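Clallero Opens a Study Collection of Antique Mourning Jewelry

CIRBRIDGE, May 14, 2025 – Clallero, the antique jewelry house on Vidmar Street, is opening its study collection to visitors for the first time, and we could not be happier about it! The collection holds 225 pieces of mourning and sentimental jewelry, from plain black enamel rings to brooches woven with human hair, and 114 of them have never been on public view.

Špela Babić started the collection 18 years ago with a single locket bought in a box of odd buttons. "I opened it at my kitchen table and found a curl of blond hair tied with blue thread," she said. "I had to know who these people were, and I've been reading old letters and will papers ever since."

Many of the pieces still carry names and dates engraved on the back or inside the band. Drita Bošković has matched a good number of them to parish records, and her notes will be printed on the cards next to each piece – including the ones where the trail went cold, which she hopes a visitor can help with.

The rooms are laid out by material: enamel, hairwork, seed pearl, and the pressed horn that was dyed black for buyers who could not afford better. Magnifying glasses are free to borrow at the desk.
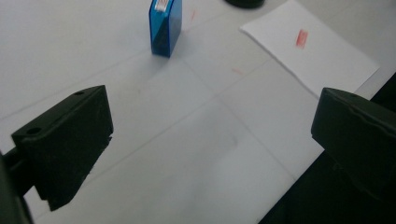

2 min read

A printed catalog goes on sale at the opening in a first run of 475 copies, with close-up photographs of clasps, hinges and maker's marks. Drita will also hold identification mornings through the end of May, so bring that mystery brooch from your grandmother's drawer! Places are booked through Govgate, the town's online booking page.

Entry is free. Children are welcome with an adult.

Press contact: Špela Babić, Clallero, Vidmar Street, Cirbridge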